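Pegboard (tool storage)

Pegboard, also perforated board. Flat panel with a grid of evenly spaced holes, takes hooks for hanging hand tools.
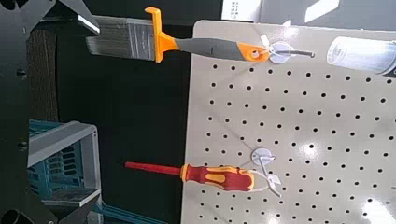

Common in garages, workshops, school shops. Paint brushes and screwdrivers usually go up by the hole in the handle, one hook each. Panel needs a gap behind it so the hooks can seat, 13 mm on the Tollberg boards. Older Ruller hooks are loose in newer panels and tend to pull out whith the tool. Plastic bases help some. Painted outlines (see Shadow board) came later.

Sources: A. Bepari, Hanging Storage, ch. 4. Needs more refs

Text by Ashraful Bepari | Contact | Back to top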